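Reuse of Household Packaging in Govdale
Student Project Report
Trinidad Vergara and Genowefa Marciniak

2. Findings

The survey was carried out in March and covered 111 households in Govdale. Most respondents rinse and sort glass at home, but small items — lids, seals and tags — are often thrown out with general waste. Households near the Korkbridge depot reported up to 3 trips a month. Small red items of this kind were recorded under "minor pieces."

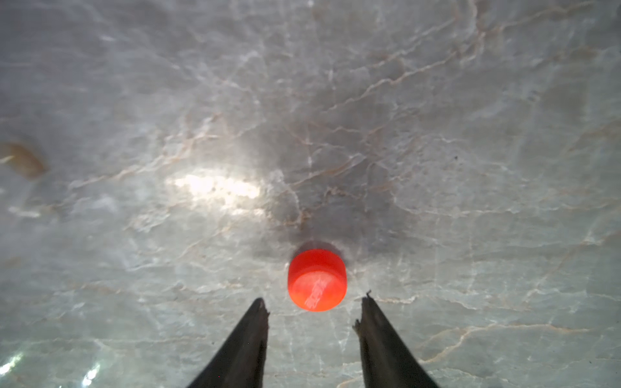 3. Recommendations

The depot should accept minor pieces in a separate bin.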